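The first thing Philomena Kinsella does with an accordion is refuse to play it. She sets it on the bench, opens the strap, lets the bellows fall under their own weight and times the drop. A tight instrument takes a while to open. A leaky one is down before she has put her pencil back behind her ear.

Kinsella has worked on free-reed instruments for 20 years, most of them in two upstairs rooms in Dromley. Accordions and concertinas make up the bulk of the work. Harmoniums come in when someone clears out a chapel. She does not advertise, and the waiting list for a full tuning currently stands at 11 weeks.

Her view of the trade is plain. Most players who complain of bad tuning have an air problem. A reed is a thin tongue of steel riveted over a slot, and its pitch depends partly on how hard the air pushes through. If pressure is escaping at the bellows corners or under a warped pallet, the player pumps harder to compensate, and the low reeds go flat. Tuning such an instrument before sealing it is wasted work. It will have to be tuned again once the leaks are closed.

So the order is fixed. Bellows come first, then pallets and their facings, then the reed blocks, which must sit flat against the soundboard. After that come the valves, the small strips of leather or plastic that cover the reeds on the idle side. A curled valve gives a slap at the start of the note. Only then does she take up the file and the scratcher. 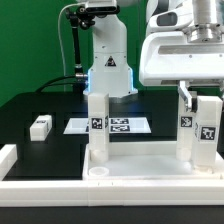 White arm at the bench, lit blue at the base.

The tuning itself is slow and somewhat repetitive. Metal removed near the free tip makes the reed lighter and raises the pitch. Metal removed near the rivet makes it more flexible and lowers the pitch. The amounts are very small. Kinsella takes one or two strokes, blows the dust clear, puts the block back in the instrument and listens again. A reed sounded on a tuning bench does not give the same pitch as the same reed inside the box, where the chamber and the grille both have an effect. She keeps a chart of the difference for each model she sees often and tunes to the chart.

The other question is how far apart to set reeds that sound together. Two reeds on the same note, one slightly sharp, produce a beat. Dance players in the Carroll district have long preferred a wide, fast beat that carries across a hall. The session players who came up later want it nearly dry. Kinsella has tuned the same instrument both ways for two successive owners. She will not go back and forth more than that, as each change removes steel and a thinned reed eventually breaks.

The instrument she is most often asked about is the Ultitz, a small two-row button accordion built until the maker closed its works. It has a loyal following among players of polkas and slow airs, and its faults are well known. The pallet arms are soft and bend out of line. The original wax goes brittle and drops reed plates into the bellows, usually in cold weather. Against this, the reeds are good, with clean rivets and close slots, and they answer at very low pressure.
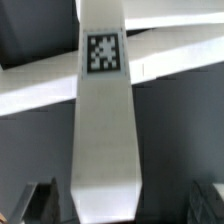
Rewaxing an Ultitz takes her five days. The old wax is chipped off and discarded, never remelted. The new mix is beeswax and rosin with a little linseed oil, and the proportion of rosin goes up for an instrument that will be played under stage lights. She pours it from a bent spoon with a narrow lip, in one pass down each side of the plate. If the wax is too cool, it sits on top of the joint and does not bond. If it is too hot, it runs through into the slot, and the reed has to be lifted and cleaned.

Several of her repaired instruments can be heard on the recordings made at the Ristside sessions, where the microphones are set close enough to pick up the action. Listeners have written to ask about the clicking on the slower tracks. It is the sound of the buttons returning. New felt would quiet it, and Kinsella offers that to every customer. Over half decline.

She takes new work from September. Instruments should arrive in a hard case, with the bellows strapped and a written note of any keys that stick. She asks players not to attempt a repair with household glue, and in particular not to glue down a loose reed plate. Wax can be removed in an afternoon. Glue usually means a new block, and for the older Ultitz models she has to cut that by hand from spruce.

Contact the editors | Copyright, all rights reserved | Back to top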